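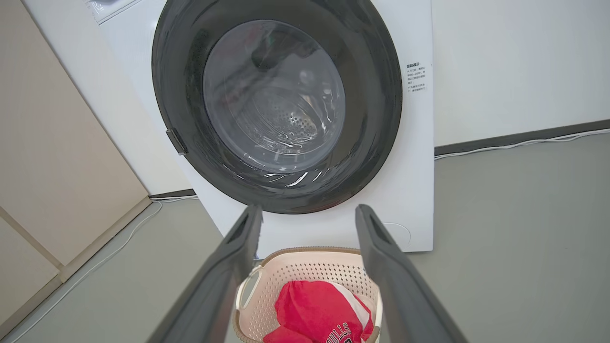
I started building track logs for self-driving shuttles before I ever meant to sell anything, and the Farkwood replay kit is what came of it. If you run a small test fleet and you've got drives piling up on disks that you can't search, you're who I had in mind. My own rule when I started was that it should be as plain to operate as a household appliance, and I still use a front-loading washer when I explain it to people: one big round door with a window in it, the drum right there behind the glass, and a label with a few short lines on the front. You put the drive in, you close it, you look through the glass. I wanted that for recorded drives, and after a lot of evenings I think I've got pretty close.

What it is

The Farkwood is a box that sits under a desk, plus the software that runs on it. You feed it recordings from your test vehicle (camera, lidar, radar, the steering and brake signals, whatever you log) and it lines everything up on one clock, cuts the drive into short events, and lets you play any of those events back against a new version of your driving software. So when your planner team changes the way the vehicle yields at a left turn, you can run the change against every left turn you've ever recorded before anybody gets back in the vehicle.

It's a different animal from a full simulator. I get asked about this in nearly every first call, so let me get it out of the way! A simulator makes up a world and drives through it. The Farkwood only knows what your vehicle recorded, and once your new software would have steered somewhere the old one didn't, the recording is only good for a few more seconds. The box tells you when that happens. It draws a gray band on the timeline from that point on and leaves those seconds out of the score. Plenty of my customers own a simulator too and use the Farkwood to pick which moments are worth rebuilding in it.

What comes in the box

Farkwood base unit, model 744
2 removable drive sleds
Power cord and network cable
Quick start card
Software license for one site
Desk feet and rack ears (you'll use one or the other)

The sleds are the part I'm fondest of. The early unit had a cable you plugged into the vehicle's logger, and the connector was miserable to line up when you'd been out in the cold all day in November. Now you pull a sled out of the vehicle, slide it into the front of the unit and go get a coffee. By the way, the sled is keyed so it only goes in one way up. I lost an afternoon to that on the prototype and I'd like to be the last person who does.

How a typical day goes

Vehicle comes back, sled goes in. The light on the sled blinks while it copies and goes steady when it's safe to pull. Please wait for steady. The copy does resume if you yank it early, but you'll get a warning on every event from that drive and somebody has to clear them by hand.

Once the copy's done the sorting starts by itself. It looks for hard braking, takeovers by the safety driver, lane changes, close passes by bikes and people on foot, and anything your own team tags from the vehicle. You can write your own search too. Mine is "slow vehicle ahead, wet road flag on, no lane change," because that was the case that gave my first shuttle the most trouble, and I still run it on every new data set just out of habit.

Then you choose a software build, choose a batch of events and press Replay. Results come up as a list with the worst ones on top. Click one and you get the old behavior and the new behavior side by side, with the brake and steering traces underneath. You can send a link to a coworker and it opens at the same moment you were looking at, which sounds like a small thing until you've spent a meeting saying "no, a bit further, a bit further, back a little."

What it works with

The Skammont logger works straight out of the box, both the older format and the current one. Mäkelä sensor mounts have their positions already loaded, so if you've bolted your lidar to one of those you can skip most of the setup screens. For anything else you'll fill in a settings file with where each sensor sits and how it's turned. I'm happy to look it over before you load it, and I'd really rather you sent it to me, since a lidar that's entered a couple of degrees off will give you results that look fine and aren't.

Map files: the common open formats are fine. If yours is homegrown, send me a sample and I'll tell you whether it's a quick job or a long one.

It doesn't need the internet. Some sites want their recordings kept in the building and the unit is perfectly content with that. Updates can come in on a sled.

Options

Farkwood 744, as listed above: this is the one most teams want.

Farkwood 2401: same software, taller case, room for a lot more drives and a second graphics card. Get this if you run several vehicles every day. It's louder, so put it in a closet or a server room if you have one.

Extra sled, single: I'd buy one per vehicle and one spare.

Nivden add-on: this one takes an event and exports it as a starting scene for your simulator, with the road layout, the other vehicles and their paths already filled in. You'll still want a person to tidy it up (parked cars come out a bit ragged, and I'm working on trees). It runs on either model.

Price and delivery

I quote per site because the storage makes such a difference to the cost. Write and tell me how many vehicles you run and how many hours they're out, and I'll send you a number with no sales call attached unless you want one. Delivery is 56 days from order for the 744 and a little longer for the 2401, mostly down to the case supplier. The next software release goes out on 9th July and anything ordered now will ship with it installed.

Support is me and Hanna Romaniuk. Hanna wrote most of the clock alignment code and she's the person you want if your camera and lidar seem to disagree about when something happened. If you get me first I'll do my best and then go and ask her anyway.

Things people ask

Can I try it on my own drives first? Yes, please do. Mail me a disk with a couple of hours on it and I'll run it and send back the event list and a few replays.

Will it replace road testing? No, and I wouldn't buy from anyone who told you it would. It makes your hours on the road count for more.

Do you blur faces and license plates? There's a setting for it, on by default. The originals can be kept on the sled or wiped, your choice, and it asks you once at setup.

What if I outgrow the 744? I'll take it back in part exchange against a 2401 as long as it still powers up. Your events, tags and saved searches move over with the drives, and the sleds fit both.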